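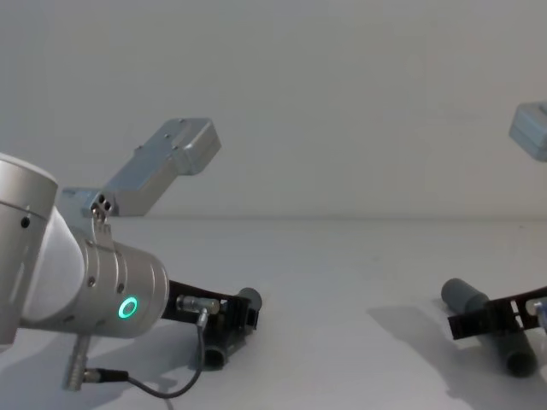 How long must the sealer cure before a tabletop is returned to use?
Two full days at normal room temperature. In a cold or damp room, allow a third day.

Section 4. Resealing Work Surfaces

The following applies to all tables and counters supplied under the Grokar line. It replaces the November edition.

Caution: Open a window or run the exhaust fan before opening the sealer can. Wear gloves.

1. Clear the surface and wipe it with a damp cloth. Do not use wax polish or any cleaner that contains oil.

2. Let the surface dry for 2 hours.

3. Sand lightly by hand with 300 grit paper. Work in one direction only.

4. Remove all dust with a clean, dry cloth.

5. Stir the sealer slowly. Do not shake the can.

6. Pour 100 ml into a tray and apply a thin coat with a foam roller, starting at the edge farthest from you.

7. Wait 4 hours, then apply a second coat in the same manner.

Note: One 460 ml can is enough for two coats on a standard table. Close the lid tightly after use and store the can upright.

Note: Faint roller lines may show while the coat is wet. Do not go over them again.

Caution: Rags used with the sealer must be laid flat outdoors to dry before disposal.

Damaged edges are not covered by this section. Requests for replacement edging should be sent to Domnica Olteanu, Flukbridge Parts Office, with the table's serial number.

Revised June 2025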